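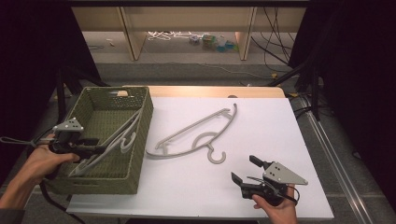
*Grey hangers and an olive-green basket on the white tabletop.*

# Where the empty hangers go

There is a particular sort of muddle that lives at the bottom of a wardrobe, and if you have ever reached in for one hanger and come out with a whole jangling bunch of them, hooked together like burrs, you will know the sort I mean. I lived with mine for years. Every December, when the heavy jumpers came out and the linen went away, I promised myself I would sort it, and every December I shut the door on it again.

What changed things was a basket. It had come home from Nokside, a little household shop I can never walk past, and it was meant for bread – a plain woven oblong, rather deep, with a slot at the end to put your fingers through. The bread never moved in. One evening, with washing over every chair in the house, I dropped the spare hangers into it simply to get them off the bed, and there they have lived ever since.

A hanger is an awkward guest in any container, I grant you. The hook wants to go one way and the arms another, and something will always poke out over the rim. I used to fret about this and bought a lidded box from Plulent to hide the lot, which was handsome and quite useless, as the lid sat up at an angle like a hat on a cat. An open basket is far more forgiving. Let the arms stick out a bit! You can see at once what you have, and you can lift one away without bringing its cousins along.

It helps to lay them flat first. I clear the table, put the basket to the left and turn all the hooks to face the same way before they go in. Four is a comfortable number for a small basket; after that they begin to lock together, and you are back to jangling.

Mine now travels from the airing rack to the bedroom and back again, filling and emptying as the ironing goes on. The Plulent box holds the wool, lid firmly down, and the bread has gone back to its old paper bag on the kitchen shelf.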